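Wosico Indoor Sprint Spikes
Sold by Protbridge Athletics

Sizes 3 to 13, half sizes up to 11
Weight: not given by the maker
Spikes: 6 mm pyramid, supplied with key
Stock: 21 pairs

Wosico says this is the shoe that will knock time off your 60 metres. We have sold sprint spikes for long enough to have heard that before, and we'd ask you to read the rest of the page first.

The plate is stiff, stiffer than the Antal we also stock, and it does feel lively out of the blocks. Whether that shows up on the clock is another matter. Wosico's leaflet quotes a test with 1,158 timed starts but doesn't say who ran them, or in what shoes the other lot were run. Make of that what you like.

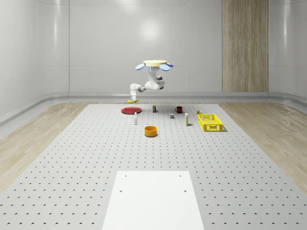

Fit is narrow. If you wear a 7 in trainers, try a 7 here and then try a 7.5, as the toe box gives very little. The laces are too long and the tongue slides to one side on bends, so tuck it in before you tie up. For a straight 60 it hardly matters. Over 200 indoors it might.

The upper is described as "race-proof". We don't know what that means. On the pair we keep in the shop, the glue had begun to lift at the heel after two meetings.

Check your track's rules on spike length before you race. Most indoor tracks we know allow 6 mm, but not all do. 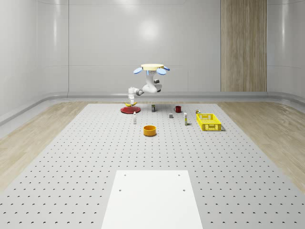 Gillora Harriers wrote to say we were being hard on the shoe, that their juniors had worn it all winter with no trouble at the heel, and that the grip on a steep bend was the best they'd had. Fair enough. They did agree about the laces.

Returns: unworn, with the spikes still in the bag. Spare spikes are sold separately.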